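Open afternoon at Jedier

Jedier opened its manipulation lab on Thursday, and I went mostly to see how they collect training data. I had read the Zunalach write-up twice and still did not understand the hardware.

The hardware is simple. An operator holds a gripper in each hand and does the task directly, with no arm in the loop. Each gripper carries a marker plate, and pose is recovered from the dots. The recording goes to a cleanup stage called Kariuki, which drops any episode where a plate is lost for more than 5 frames. Of 3,000 episodes recorded for the current task set, 2,967 survived. I asked whether that count came before or after manual review and got two different answers.

The arm demo ran first and was slower than I expected — about 40 seconds per pick, most of it planning. It missed one grasp on a soft item and recovered without help. The policy server is an Itden box under the bench, and its fan was louder than the arm.

The collection station was more interesting to me. The task was bag and tray: rigid item, soft container, hard container, two hands available. Cloth is the difficult part. A bag never lies the same way twice, so the starting state has to be varied on purpose.
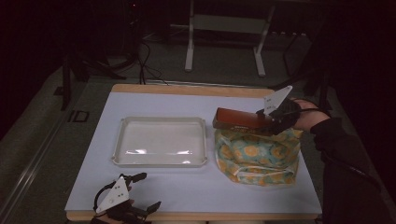 Faraji Athumani wrote to me afterward that the marker plates matter less than I think, and that jaw width is the signal he would worry about, as a small offset there ruins grasps on anything thin. He may be right. I did not ask how they calibrate the jaws, or how often. The next open afternoon is in May and I have put it on my list, along with the question about the episode count.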